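Gretano Tabletop Set: data card and equipment planning notes
Last revised 2024-08-25
Maintainer: Marisol Schumacher
Budget sheet: Birdie Ridgeway

Purpose

The set supports one decision: which arm and gripper to buy for the Catilby bench, and how much storage and compute to order with it. All episodes are simulated. No real hardware was used, and no figure in this card should be quoted as measured performance of a physical robot.

Contents

The release holds 3,505 episodes. Of these, 3,488 passed the replay check and are listed in the main index. The remainder are kept in a separate folder and are not used in any of the planning figures. A subset of 976 episodes has bedroom furniture as the work surface. The others use desks, counters and shelving.

Each episode contains:
- rendered colour frames from one fixed viewpoint
- joint positions and gripper opening at every step
- the task instruction as a single line of text
- a collision log

Furniture scenes

The nightstand scenes were given priority in planning because they put the gripper near a table edge and leave little room for the fingers to come down beside a small object. Reach and clearance in these scenes decide the mounting height of the base, and the mounting height decides which stand we have to pay for.
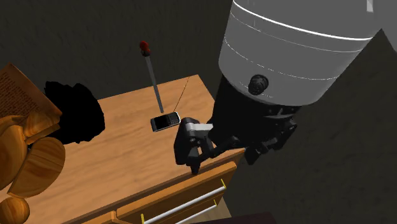 Simulated nightstand scene: gripper low over the front edge of the top, beside a black slider-style phone.

Two clearances are logged per step: fingertip to surface, and nearest arm link to furniture. The second matters more for purchasing. A short arm on a tall stand can reach the top of the furniture but has trouble with drawer fronts, so both stand options remain on the sheet.

Equipment lines

Arm: one unit, with a second left as an option until January.
Gripper: two-finger, parallel. Order spare fingers at the same time, as separate delivery is charged again.
Stand: fixed (Sibiya quote) or height-adjustable (Gadow quote). Not yet chosen.
Storage: sized for two copies of the full release plus new recordings.
Compute: one workstation for rendering and replay. The existing machine can be kept for indexing.
Safety: floor marking, emergency stop and guarding. These are not optional and must not be traded against the arm.

Allow roughly 11 weeks between order and first powered test. Installation and training are quoted separately by both suppliers.

Known limits

Some object meshes render badly and show as flat black shapes. The collision log is still written for these, but do not use the colour frames to judge object size.
Friction values are defaults. Grip success in the set should not be used to choose finger pads.
Cable routing is not modelled. Add slack and a cable carrier to the stand line.

Changes

Budget changes go to Birdie Ridgeway with the line name and the old and new amounts. Errors in the index go to Marisol Schumacher with the episode number.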